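Stukville Reads – Second Progress Report to the Whitlock Fund
Posted May 9, 2026 by the program coordinator
3 comments | 11 shares

You asked for a report that was shorter than the last one. We have taken this to heart and removed the appendix on bookmark design, although it remains available on request.

Where the money went

The grant was meant to build a science fiction and fantasy tie-in collection at the Stukville branch: novels set in the worlds of movies, shows and games, the kind that get read to pieces and then dropped from the catalog because the spine has given up. We now hold 168 titles, against the 200 we promised by July. Most of the gap is the Iria series, which went out of print about a week after we wrote it into the budget. A dealer in Cetano has a full run and knows exactly what it is worth to us. We are still talking, politely, by email.

Loans are better than we had any right to expect. The collection has gone out 2,047 times since opening, and a good share of that is the first Iria prequel, which readers tell us is not very good. They then ask for the second one. We bought a spare.

The review shelf

Every book in the collection can carry a reader's review card, tucked inside the back cover. The proposal described these as "short critical responses." In practice they run from a single word ("Dragons") to both sides of the card and a continuation taped on with packing tape. One reader has objected, over several cards, to the way the novelization of a certain space opera handles the timeline. We checked, and the reader is right, and we have told the publisher, who has not written back.

The cards have changed what we order. Junior tie-ins with a side character in the lead get warm reviews and long waits. Anything billed as "the untold story" comes back early, usually with the bookmark still in chapter four.
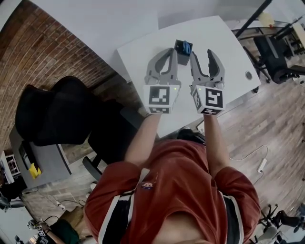

What has gone less well

The discussion group was planned as one group. It is now 2 groups, following a disagreement over whether books or screen versions should count when they contradict each other. Both meet on the same evening in different rooms and borrow each other's chairs. Attendance went up after the split, so we are reporting it as growth.

The cataloging is behind. Our system wants one author per book and has strong feelings about series numbers, and tie-in publishers seem to number things by mood. Prequels are currently filed in order of publication. We have had cards about that too.

What we plan next

We would like to move the unspent Iria money to replacement copies of the titles in worst shape, and keep a small amount back in case Cetano becomes reasonable. We need your approval for this before July. The revised budget is one page, with no jokes in it.

Contact: Stukville Reads, care of the branch front desk | Back to top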